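Fruit Table Project: What We Learned
Manju Goel, with Tavion Quintanilla

So our project was about how people set out fruit for guests, and whether the plate changes what gets eaten first. I wanted a plain table and one bright plate — Tavion voted for a big bowl, but fruit at the bottom just gets forgotten!

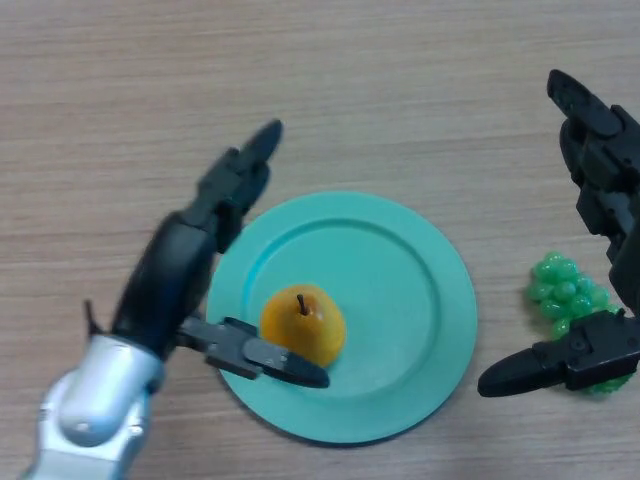

We ran the snack table for 47 days starting in March, and pears were way harder than grapes (people want a knife). Next time I'd slice two of them ahead and see if that helps.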